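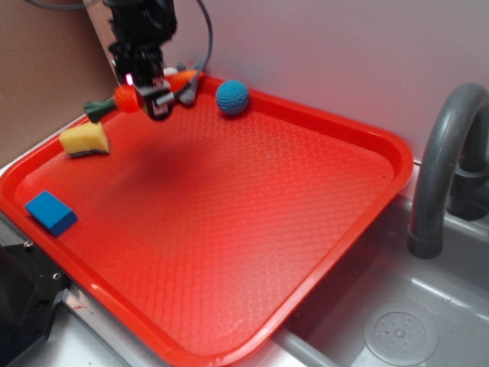
Home | Products | Collection Stations | Support | Contact

Print this page | E-mail this page

Lerlow Tray Station
Supplied by Drendon

The Lerlow Tray Station is intended for laboratories and teaching departments that record handling examples for a learning system. It combines one arm with a two-finger gripper, a red textured tray and a toy-kitchen base with sink and tap. Recordings are made from a fixed camera and from a small camera at the gripper, and both views are saved under the same episode number.

The standard object set includes a toy carrot, a sponge, a knitted ball, a blue block and a small plush toy. Objects should be moved between episodes so that the system does not learn a single layout. Drendon recommends 40 episodes for each object before the first training run. Failed grasps should be kept and marked as such - they are of use in training.

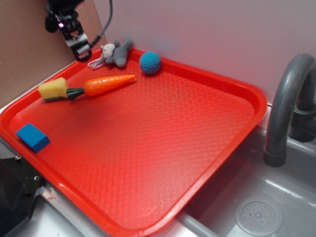

Buzatu wrote that the soft objects needed more episodes than the hard ones, and asked that the written guidance should state this plainly. The guidance has been amended in the current edition.

The Haltwood example library, containing 3,083 episodes recorded on stations of this type, may be licensed separately. Each episode carries a short written instruction and a result mark.
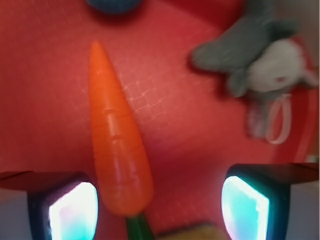

Gripper camera view, toy carrot between the fingers.

Delivery and warranty
Delivery: 7 weeks from receipt of order
Warranty: 2 years, parts and labour
Orders for September delivery are now being accepted.

This website uses cookies to remember your settings. Accept | Manage cookies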